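Can a machine sort and put away small household bits yet?

Posted in Home & Workshop > Gadgets and Automation
March 2021
3783 views

Vlasta Hrnčiar

I run a small repair and resale business out of my garage, mostly kitchenware and old wooden goods from estate sales. A lot of my day goes to emptying boxes, wiping things down, sorting them into baskets and putting the baskets on a shelf. My wrists are not good any more and my doctor wants me to do less of the gripping and twisting.

My nephew keeps telling me there are robot arms now that can do this. I have seen the videos of them folding towels and loading dishwashers. Some of those videos are sped up, and it says so in small letters in the corner. I would like to know what is true today for somebody with a normal garage and a normal budget.

The things I handle are nothing special. Rolling pins, pepper mills, spools, drawer knobs, darning eggs, wooden cups. Most are rounded and a lot of them are waxed or varnished. They come in every size and they are never facing the same way in the box. One lot last year had a pepper mill with 1934 scratched on the bottom and I would be very sorry to see a machine drop that one.

What I want it to do:
Take one item out of a box or basket.
Set it down on the table without knocking over what is already there.
Put it in the right basket when I have cleaned it.

It does not have to be fast. It can run while I have lunch. Is there anything I could buy, or should I wait? I have looked at the Clollness arm, which is the one my nephew likes, but the website only shows it moving plastic cubes.

Liên Bùi
Member for 6 years

Short version: wait, or buy one as a hobby and keep doing the chore yourself.

Longer version. I work in a shop that does light assembly, and we have had two arms on the floor for a while. They are very good at picking up the same part from the same tray all day. Change the tray and somebody has to stop and teach them again. Your box of mixed wooden bits is the opposite of that, and it is the hard case.

Rounded and glossy things are harder than they look. Two flat fingers touch a cylinder along a thin line on each side, so if the fingers come in a bit crooked the piece swivels or squirts out. Varnish makes it worse. You and I fix that by feel and don't notice ourselves doing it. A basic gripper closes to the width it was told and stops there.

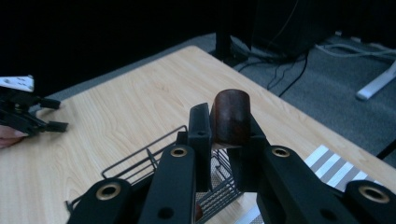

Photo: Liên Bùi, bench at the Trurketti open workshop

The brown piece between the fingers is about as friendly as your stuff gets, standing upright with nothing crowding its sides. It is also held in a gripper of the hand-held sort, so the choosing and aiming is done by a person. That is the part you would be paying an arm to do, and it is the part that is still weak.

Now look at the wire basket. Wire is a nuisance for two reasons. Cheap depth cameras see straight through the gaps and get muddled about where the side is, and finger tips can hook on a rod on the way up. A person feels the tug and backs off. A cheap arm keeps pulling until it lifts the basket or trips its own limit. If you ever do try this, use a shallow tray with solid sides and a plain mat under it.

On your three jobs, here is how I would rate them for a home setup:

Taking one item out of a mixed box: poor. It will manage some, then get stuck on whatever is lying across something else.

Setting it down on a clear table: fair. Standing a rounded thing on its end is a lot harder than laying it on its side, so let it lie.

Putting it in the right basket: good, if you put the item in a marked spot first and tell it which basket. But by then you have picked the thing up yourself and your wrists have had the work.

I haven't used the Clollness so I can't tell you about that one. Before you buy any arm, ask the seller for an uncut video at normal speed with your own objects. Mail them a pepper mill if they'll take it (not the good one). If they say no, you have your answer.

For the wrists, what helped my mum was cheap. A tilted bin so you slide things out and don't have to lift them, a rubber mat, and a lighter basket. She got hers from Vorninari, the storage place, but any hardware store will have the same kind of thing.

Hà
New member

I bought an arm last year for putting away cutlery. It does spoons. It doesn't do forks very well. I spent more time lining things up for it than I would have spent doing the dishes. My kids like it though.

The robot vacuum I would buy again. Different sort of job, I know.

Vlasta Hrnčiar

Thank you both. I had not thought about the wire baskets at all and every basket I own is wire, I have 19 of them. I will try the tilted bin first and leave the arm alone for now.

Liên, one more thing if you don't mind. Would a suction cup be any better than fingers for the bigger pieces? I have some wooden bowls with a smooth bottom.

Liên Bùi
Member for 6 years

On the bowls, maybe. Suction likes a smooth sealed surface with a flat patch bigger than the cup. Bare or cracked wood leaks air and the grip goes. For the knobs and spools it won't help, there isn't enough flat on them.

You can test it for next to nothing. Get a hand-pump suction lifter, the small kind used for glass, and try it on the bowls over a folded towel. Write down which ones hold for a minute. The ones that don't hold for you won't hold for a machine either.

The workshop has another open bench in April if you want to bring a box of your things and try a few grippers. Bring the awkward ones.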